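Ranger des pantoufles, et après ?

Le laboratoire de Lornier promettait en octobre un robot capable de remettre par paires des chaussures jetées en vrac. Sa méthode, baptisée Sindumus, tient en peu de mots : on fait accomplir la tâche par un opérateur qui pilote les bras, on enregistre, puis un réseau apprend à imiter. L'équipe dit avoir rassemblé jusqu'à 1000 démonstrations. Le chiffre impressionne moins quand on apprend qu'elles se sont toutes déroulées sur la même table.

Deux bras noirs, une paire de claquettes roses, une paire de noires, un cactus en pot qu'il vaut mieux ne pas accrocher. Le décor est modeste et le problème, lui, reste sérieux : une semelle souple se dérobe, une bride cache l'autre, et les deux pinces doivent se partager un espace étroit. 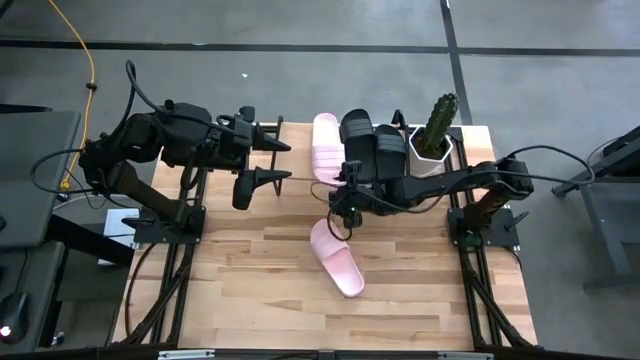
Ce que disent les essais

Sur 16 tentatives, le système en a réussi 14. C'est le résultat mis en avant, et il est bon. Il faut lire l'annexe pour trouver l'autre : avec des modèles de chaussures absents de l'apprentissage, le score tombe à 7 sur 16. Une réussite y est d'ailleurs comptée dès que les paires sont côte à côte, même si une semelle regarde le plafond.

« Nous n'avons jamais prétendu avoir résolu le rangement », répond Min-kyu Kong, qui dirige les travaux. Soit. Le communiqué de Nimska, partenaire industriel du projet, parlait pourtant d'une « autonomie domestique à portée de main ».

Reste la comparaison avec Kushwaha, la méthode concurrente, que les auteurs disent surpasser. Ils l'ont réentraînée eux-mêmes, avec leurs propres réglages, et le code n'est pas publié. Kong assure qu'il le sera au printemps. On attendra de le voir tourner sur une autre table.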